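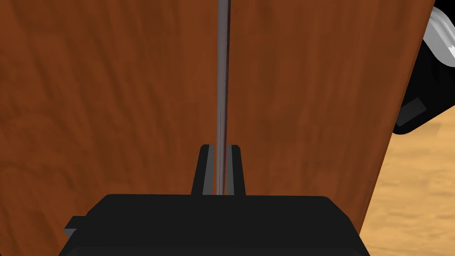
Simulated gripper at a thin metal rod, with a wood-grain panel close behind.

Buying a robot arm for the shop: questions we keep getting

Updated 8 Jul 2024

Do we even need one?

Maybe not. Half the people who write to us want a robot because a competitor got one. Write down the job first, in one sentence, with a part name in it. "Put the long rods into the rack" is a job. "Automate assembly" is a wish, and vendors love wishes because they can quote anything against them.

The sales rep showed us a simulation of our job. Is that good enough to sign on?

No. A simulation is useful for checking reach and for seeing how close the fingers come to a panel or a wall. It will tell you very little about oil on the part or the bin of rods your supplier bent in shipping. Ask what weight and friction values they typed in, and who measured them. If the answer is "defaults," you've been shown a cartoon of your job.

We do like simulations for one thing. They're cheap to change. Ask the vendor to move the panel closer while you watch, or to tilt the rod a few degrees. A vendor who can't do that in a meeting probably didn't build the model.

Should we pay for a simulation study?

Our last one was quoted at $625 and we paid it. For that we got a reach check and a list of gripper positions to try. Fair enough. We've also seen proposals where the study was "free" and the same work turned up later under engineering hours, so read the back pages.

What does a gripper cost?

Less than everything attached to it. The Cerker two-finger unit we priced was $2,305 before fingers. Custom fingers added $600 a set, and you'll want a spare set. Then there's the mounting plate, the cable, and somebody's time. Thin round parts are where stock fingers tend to let you down — flat faces don't locate a rod very well, and a long one can swing. Get a grooved set on the quote from day one.

Is two arms better than one?

Two arms cost more, and they can run into each other. Krishnamoorthy Panicker, who writes our purchase specs, makes every vendor show one task that can't be done with one arm and a fixture. Most of them go quiet. If the second arm is only there to hold something still, look at a clamp.

How should we run an acceptance test?

Use your own parts, including the ugly ones. We ask for 100 cycles in a row with no one touching the cell, and we write down what counts as a failure before anybody switches it on. A dropped rod is a failure. So is a scratched panel, even if the rod ended up where it belonged.

Loravton agreed to those terms. Zuremton wanted to count "recovered" cycles as passes. We didn't buy from Zuremton.

When should we order?

If you need it running in October, you're already late. Lead times on quotes are optimistic, and they don't include your electrician. Peter Kollár keeps our schedule, and he starts the clock when the deposit clears — not when the rep says "we'll get you in the queue."

What about leasing?

Read what happens at the end. The Pisharody lease we looked at covered the arm but left out the gripper and the software, so we'd have sent back the one piece that was easy to resell.

Related questions
Who pays for spare fingers?
Reading an integrator's quote line by line
Clamps, fixtures and other things that aren't robots
Service contracts: what we crossed out
Acceptance test sheet (blank)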